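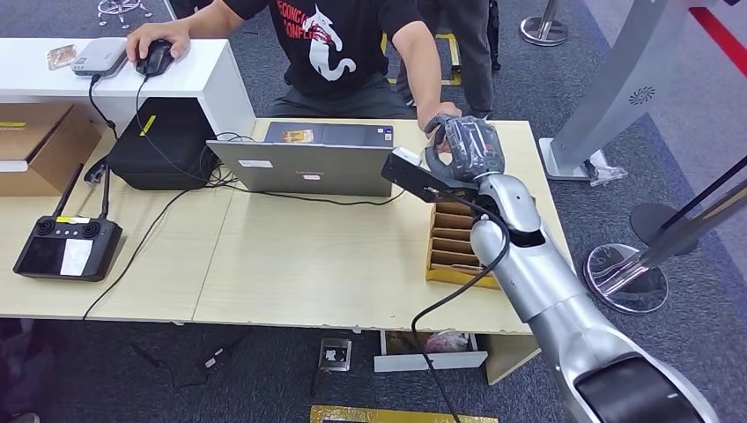
Nornusville will keep its library late fee after all, at least until spring, following a two-hour meeting in which the fee was called outdated, sentimental, cruel to children and, by one speaker, "the only bill in this town I understand."

The fee is five cents a day. It has been five cents a day for longer than anyone at the library can document, although a ledger in the back office shows it being argued over in much the same terms when the books still had paper cards in them. Last year it brought in 554 dollars. Collecting it, according to library director Estela Tapia, cost somewhat more than that in envelopes, stamps and staff time.

"We are paying people to be annoyed with us," Tapia told the town board. She had asked for the fee to be dropped in January and for all existing debts to be wiped clean.

Board member Pascual Bravo was not persuaded. He said a town that forgives a late cookbook today will be asked to forgive a late water bill tomorrow, and he wanted to know who would bring anything back without the threat of a fine. Tapia pointed out that Otstead, 11 miles up the road, dropped its fee two years ago and still has books in its library. Bravo said he had seen the library in Otstead and would rather not discuss it.

Public comment ran long. Milagros Godoy, a retired school bus driver, said she had stopped going in after running up a balance on a set of audiobooks, and had since bought the same audiobooks at full price out of embarrassment. Her balance, she was told from the front table, is 85 cents. She asked whether she could pay it right then and was informed that the board does not handle money during session.

Santino Escobar, who teaches fourth grade, spoke in favor of ending the fee. Several of his students won't check anything out, he said, for fear of losing it and getting their parents in trouble. This drew the only applause of the evening, apart from some for the announcement that the parking lot on Garrido Street would be repaved.

The library lists 3,730 items as overdue. Tapia said a fair number of those are probably on the shelves, having been returned during the week the checkout system was down. Others are less of a mystery. A guide to home plumbing has been out for nine years and the borrower, reached by phone last fall, said he was not finished with the bathroom.

In the end the board voted to leave the fee alone and look at it again in April. It also approved a trial in which children's books will be exempt, a compromise offered by Renato Paredes, who had not spoken until then and left shortly afterward.

Until then, fines can be paid at the front desk in cash. The card reader has a one-dollar minimum, which most borrowers will need three weeks to reach.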